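Pre-match ground inspection – Trarnau main pitch, Saturday
Inspector: Judit Szekeres
Countersigned: Dinesh Poduval, visiting team liaison (Mansilla)

1. Playing surface
Pass. Divots in the north penalty area filled and rolled. Grass height 27 mm, within club limit.

2. Goals and nets
Pass with comment. East goal anchored at both rear corners. West net has two torn ties at the left post – replace before warm-up.

3. Corner flags
Pass. Posts upright, no sharp tops.

4. Technical areas
Fail at first check. Home bench bolt loose on the rear leg. Tightened and rechecked, now pass. Keep on the list for next month.

5. Perimeter barrier
Pass with comment. Panel 8 on the road side moves when leaned on. Taped off until Wesix can reset the footing.

6. Spectator capacity
Pass. Limit remains 600 standing. Gate clickers tested and set to zero.

7. Floodlights
Pass. All lamps lit at full power. One slow to start on the Luvine Road mast.

8. First aid and stretcher access
Pass. Gate by the tunnel opens outward and was clear at time of check. Defibrillator indicator green.

9. Changing rooms
Visiting side: pass. Home side: shower drain slow, mat needed at the door.

10. Overnight rooms, visiting squad
Pass. Walkways between beds to be kept clear, smoke alarm tested, exit route posted inside the door.
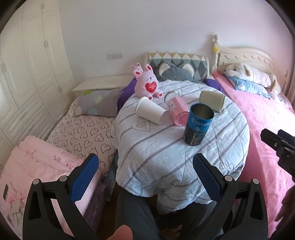 Item 10: three-bed room, containers on the center bed.

11. Actions open
West net ties – ground staff, before warm-up.
Panel 8 – Wesix, date to be confirmed.
Home shower drain – J. Szekeres to report.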